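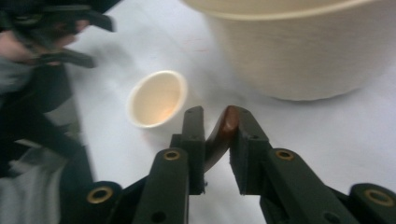

We finally made it to the Letorside open day, and what a morning! The old Toprak woollen mill only opens its doors twice a year (the next one is in November), so we left home early and were third in line at the gate.

First stop was the dye house, where the walls are still stained every colour you can think of. Then up a very steep staircase to the looms. They ran one for us, 242 threads across, and the noise was fantastic – you feel it in your teeth. My favourite part was the pattern room, with 215 sample books you're allowed to leaf through. I could have stayed in there until closing.

Lunch was lamb pie from the Tandus bakery stall, eaten on the grass by the canal. Go early, as they'd sold all 200 by noon.

Entry is $3 and kids get in free. Parking is behind the Plotar building, and it's a bit of a walk back up the hill. We came home with two grey blankets and a bag of offcuts.

Posted 3 July 2020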